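Soft Gripper Build, Final Report
Nouhaila Hamdy
Project work carried out at home and in the Skirkholm shared workshop

1. Aim

The aim was to build a gripper for a small secondhand arm that could hold soft things without marking them. Last term's metal jaws left dents in anything softer than wood. I wanted a printed body, a camera at the wrist, and a control program simple enough that another student could take it over.

2. Parts and printing

The body was drawn from scratch after two designs I found online turned out too wide for the wrist plate. I printed it in yellow because that was the spool the workshop had open. The first print took 17 hours and warped at one corner. The second was fine after I slowed down the first layers and kept the door of the printer closed.

The servo is a Menitz, bought used. The driver board is from Laletti and runs the servo and the camera from the same supply — a mistake, as the picture dropped out whenever the servo pulled hard. I moved the camera to its own supply in March and the dropouts stopped.

3. Foam handling

Foam was the main test material. The workshop had offcuts from a chair project, and I used those along with some pieces I cut at home with a bread knife. Knife cuts came out rougher than the factory faces, so I recorded which side of each piece was which. All handling was done low over the floor, where a dropped piece could do no harm.

The wrist camera was used for lining up. In practice, tall pieces block a large part of the view at close range, and the program then has very little floor left to work from.

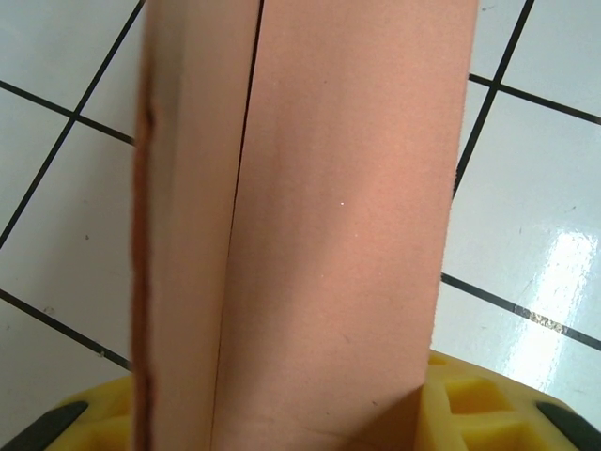
Figure 1. Wrist camera view with two upright pieces of foam. Tile floor visible on both sides.

The grout lines were useful. I had planned to put tape marks on the floor, but the dark lines between the white tiles gave the program enough to find its angle. Glare was a bigger problem. With the ceiling light on, the glossy tiles wash out in places and the line finder loses track there. Turning the exposure down helped some, but it made the foam hard to pick out.

4. Results

I ran 102 attempts with the final version. The gripper held the foam until release in 47 of them. Most of the failures were bad lineups, where the jaws closed too early or too far to one side. The rest were slips. I found no dents in the foam afterward.

The servo was still working at the end, though the horn screw had to be tightened twice. I used Ismail thread glue the second time.

5. Problems and next steps

The wrist cable is too short and limits the last joint. The program saves every picture it takes, and I had more than 2,000 of them before I noticed the card was nearly full. It should only save the ones taken at the moment of closing.

Next I would move the camera farther back from the jaws and add a second one to the side of the arm. The drawings and the code are on the workshop computer in the folder "softgrip", and the spare body is in the drawer under the printer.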